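Chapter 7
Delivery, Risk of Loss, and the Buyer's Right to Inspect

Chapter Outline
7.1 Tender of delivery
7.2 Shipment contracts and destination contracts
7.3 When risk passes to the buyer
7.4 Inspection, acceptance, and rejection
7.5 Concealed damage

Key Terms
acceptance, bailee, carrier, conforming goods, cure, destination contract, identification, risk of loss, shipment contract, tender

Opening Case

Ximena Arancibia owns a small lighting shop in the town of Paltanport. In March she ordered 48 glass lamp shades from Riquelme, a manufacturer located in another state. The parties exchanged a one-page order form. It stated the price, the quantity, and the style of the shades, and it said that the seller would arrange for transport. It did not say who would bear the cost if the goods were damaged on the way.

Riquelme packed the shades in cartons and handed them to a freight company, Kerkon, which gave the seller a receipt noting that the cartons were in good outward condition. The shipment reached the shop two days later. An employee, Leandro Villalba, signed for it at the door and moved the cartons to the back room. When the cartons were opened the following week, a number of the shades were found to be cracked. Arancibia refused to pay the full invoice. Riquelme answered that its duties had ended when Kerkon took the goods.

Both parties believed that the law was plainly on their side. The answer depends on several rules that are often confused with one another, and this chapter takes them in the order in which they usually arise.

Introduction

Chapter 6 explained how a contract for the sale of goods is formed and how its missing terms may be filled in. We now turn to performance. The basic duties are simple to state. The seller must transfer and deliver the goods, and the buyer must accept and pay for them in accordance with the contract. Most disputes between merchants concern the period between those two events, when the goods are in the hands of a third party.

In the United States these matters are governed mainly by Article 2 of the Uniform Commercial Code, as adopted by the individual states. Under earlier law, courts often decided who bore a loss by asking who held title to the goods. Article 2 largely sets that question aside. It looks first to the agreement of the parties and then, if the agreement is silent, to the way in which the goods were to be delivered.

Where the seller is required or authorized to ship the goods by carrier but is not required to deliver them at a particular destination, the agreement is a shipment contract. Risk passes to the buyer when conforming goods are duly delivered to the carrier. Under a destination contract, the seller bears the risk until the goods are duly tendered at the named place. Courts generally presume a shipment contract in doubtful cases, and many small buyers are unaware of this.

A buyer's signature on a delivery receipt does not by itself amount to acceptance. Acceptance ordinarily requires a reasonable opportunity to inspect, and what is reasonable will vary with the goods and the trade. The outside of a carton may be worn or creased while its contents are sound, and the contents may be broken inside a carton that shows little wear. Section 7.5 considers the evidence that courts weigh when damage is discovered only after a sealed package has been opened.

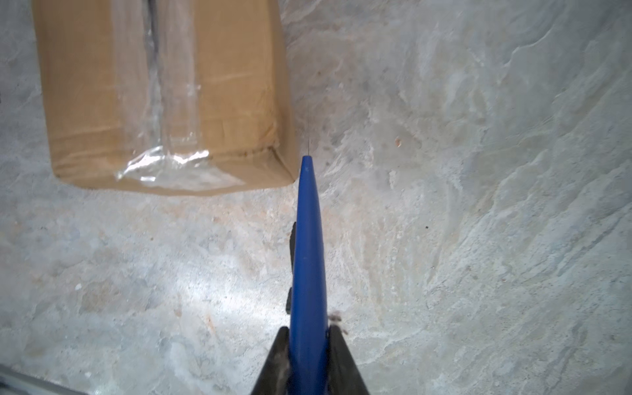
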